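Grondero two-finger gripper: long review after a summer on the bench

Posted July 12, 2021

I've been meaning to write this one up for ages, and several of you have asked about it in the comments, so get yourself a coffee because I do tend to go on a bit. We run a pair of small arms on one table in our workshop, and until this spring both of them wore the Gadov gripper that so many people start out with. It's a decent little thing! But its fingers flexed whenever we asked it to hold anything heavier than a yogurt cup, and I was getting tired of tightening the same two screws every morning.

The Grondero cost us $920 with the mounting plate, against a bit over half that for the Gadov, so I went in wanting to be impressed (and quite ready to be grumpy). It arrived well packed, with a proper printed manual, and the plate lined up with our wrist flange on the first try. The cable is stiffer than I'd like. I ended up routing it with a generous loop near the last joint, and I would suggest you do the same before you tie anything down.

Setup in the Soriano controller software took an afternoon. Most of that was my own fault, as I had the old finger offsets saved and couldn't work out why every grasp landed short. Once those were cleared out it behaved beautifully. The opening is wide enough for a fat shampoo bottle, and the closing force can be set in small steps, so thin plastic doesn't get crumpled on the way up.

For testing I like bottles best, standing close together, with different caps and shoulders and slippery labels. I gave each gripper 200 picks from a clear rack, same arm, same speed, same starting pose. The Gadov dropped or missed 31 of them. The Grondero missed nine, and nearly all of those were small bottles with narrow necks.
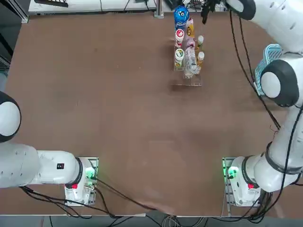 Clear plastic is still a headache, I'm sorry to say, and no gripper is going to fix that for you. The trouble there is with the camera, which loses the edges of anything see-through. We tried the Grarmont wrist camera for a while and it did a little better than our overhead one, though it adds weight right where you least want it.

My other complaints are small. The rubber pads pick up dust and need a wipe after some 100 grasps or they start to slide. Spare pads are only sold in sets of four pairs, and the fingertips are a touch too thick to slip between bottles that are standing shoulder to shoulder.

Would I buy it again? Yes, and I've already ordered a second one for the other arm. If you mostly lift foam blocks and light boxes, keep your Gadov and spend the difference on a better camera. I'll report back on the pads in November.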